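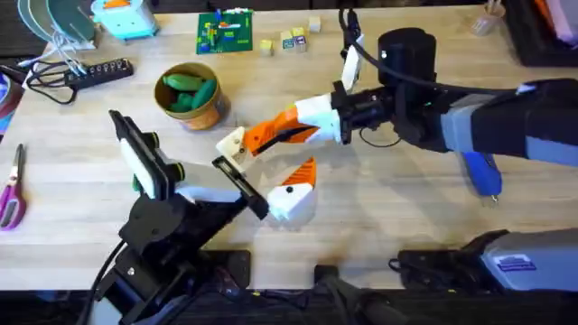 Company News | Automation

Stusard brings two-arm benches to its Sostthorpe workshop

Apr 22, 2026 — Stusard has begun using paired robot arms for sorting and handling small items at its Sostthorpe site. The benches, set up with Skurnix, will take over repeated picking work now shared between 26 staff.

No jobs will be lost. Staff will move to checking, repair and bench set-up, and each will receive 40 hours of paid training by the end of June.

"Our people asked for less repetitive work — and for a say in how the arms are used," said Faith Kashindye, Head of Operations. "They will have both."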